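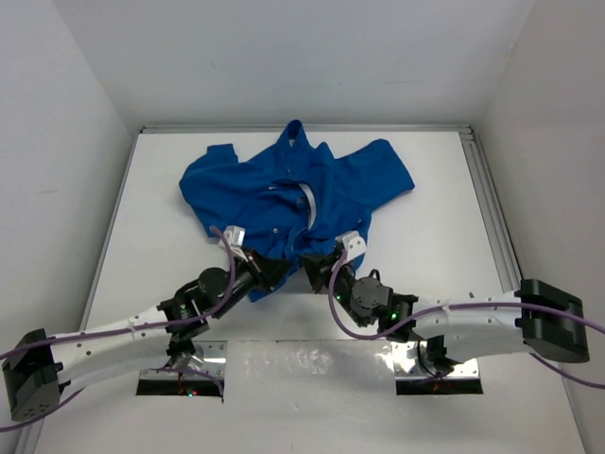
One reader in Barkdale wants to know why her shirt gets wrinkles when her raincoat hardly ever does. Great question! The answer is hiding in the threads.

Lots of shirts are made of cotton, and cotton comes from a fluffy plant. Each cotton fiber is built from super long, skinny molecules that hold on to their neighbors with weak little links. Water sneaks in and loosens those links (sweat counts too!). The molecules slide around, and when the cloth dries, new links form and lock everything in place, creases and all.

Many raincoats are made of polyester or nylon. Those fibers hardly soak up any water, so they spring back much better.

Try it! Get 2 cotton hankies and dampen one. Scrunch them both up, wait 7 hours, then open them. Which one has more wrinkles?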